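Who still sits through the council meeting?

The Zerkside Courier used to print a court list. It ran on page nine, between the bowls results and the adverts for stairlifts, and it told you who had been fined for what and how much. My mother read it with a pencil. When I joined the paper at twenty, the court list was my first job, and I got two addresses wrong in the first month. One of the men whose address I had borrowed came to the front desk to discuss it. There was a front desk then, so he had somewhere to come.

The Courier is now put together in Cosville, an hour and a bit up the line, by people who are also putting together several other papers at the same time. I don't blame them. I have met them, and they look tired. But I have started a private hobby of reading the stories under the Zerkside heading and guessing how many were written by someone who has been to Zerkside. Last Tuesday's edition had a piece on the best beer gardens in the area, including one that closed when the landlord moved to Portugal. It had a piece on a celebrity's kitchen. It had the weather.

Missing was the planning meeting, at which the borough agreed to let Riedl put 368 houses on the far side of the bypass. I know about it because I went, out of habit and because the radiators in that chamber are better than mine. The press bench was occupied by a coat. The vote was taken a little before ten at night, after a long argument about drainage in which one councillor admitted he had been reading the wrong map. Any editor I ever worked for would have wept with joy over the wrong map. It went unreported, and the councillor will stand again in May on his record.

People tell me this doesn't matter, as it's all online. They mean the minutes. I have read the minutes. They say: "Members discussed drainage."
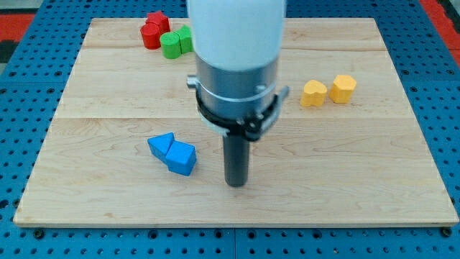 Ankica Yordanov taught me the difference between minutes and reporting in my second year, mostly by shouting. She was news editor, she had come up through the Sundwood office, and she believed a reporter's main duty was to be physically in the room and visibly bored. If you were bored, she said, you were probably near something. She sent me to parish councils, to inquests, to a public inquiry about a footpath that lasted longer than some marriages. My notes from those days would not impress anyone. But I was there, with my pen over the paper, and there is a lot to be said for hovering just above a surface, like that dark grey rod over its wooden board, long before there's any call to touch down. Most reporting is hovering. You can't put it on an invoice, so it was the first thing to go.

The economics, I'm told, are settled. Beat Hubmann, who ran the advertising side for years and now grows leeks, explained them to me over his fence. A page of property adverts used to pay for a reporter. Then the property adverts went elsewhere, and so did the cars, and then the jobs, and what remained was the stairlifts. He is a cheerful man and he told it as a cheerful story. I asked whether, if the paper had held on to its reporters, it might have held on to its readers. He said the readers always claimed to want council news and always turned to the bowls.

He's right about that, and it has bothered me for years. I don't suppose more than 40 people ever read one of my drainage stories to the end. The trouble with measuring it that way is that three of them were usually councillors, one was the borough solicitor and one was the man with the digger. They behaved a little better for having to read it. The other thirty-odd thousand people in the borough got the benefit while reading the bowls, and quite right too.

Some 1,000 people have signed up to a Facebook group called Zerkside Matters, and I'm one of them. It is quick, it is often funny, and it had the road closure at the level crossing up before the police did. It also believed for most of a week that a panther was living behind the garden centre. When the Riedl houses finally came up, someone asked when it had all been decided, and 30 people replied that it had been kept secret. It had been decided in a public building with the door propped open by a fire extinguisher.

I put the date of the meeting underneath. A man asked me how I could possibly know.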